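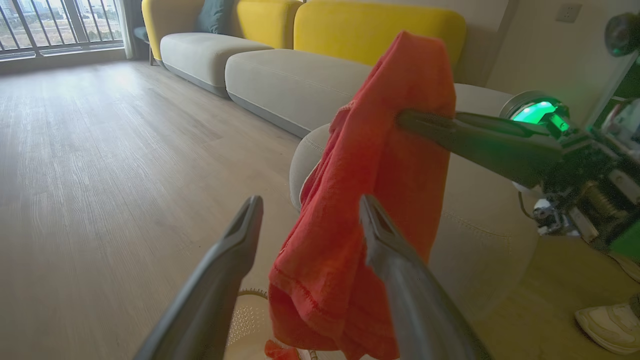
Folding laundry in the living room or in the bedroom, which do you do?
Posted by Clarnent

I fold on my feet in the living room because our bedroom has no clear surface. My trouble is T-shirts. When I pick up something like the red-orange one, it hangs in creases with part of the inside turned out, and by the time I get it straight I've lost patience. The sofa is light gray and soft, so nothing lies flat on it. It takes me 40 minutes to get through one basket. Is there a better order to do this in?

Mateos
Turn everything right side out before it goes in the washer. Then hold each shirt by the shoulders, give it one hard shake and lay it face down. I fold on a board across the sofa seat - any stiff board will do. Sort first, all shirts together, then pants, then socks. 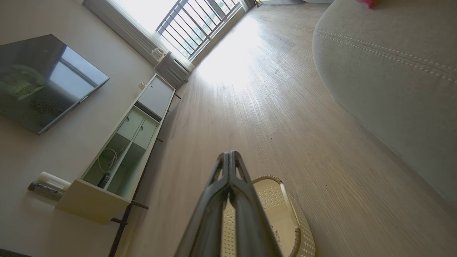

Keep the basket on the floor next to you and put the folded stacks somewhere else, otherwise you end up digging under them. If your floor is clean you can also fold down there on a towel. I do that in January when the board is in use for puzzles. A basket takes me half as long as it used to.

Plirkville
i just hang all my tshirts. 5 dollars for a pack of hangers and no folding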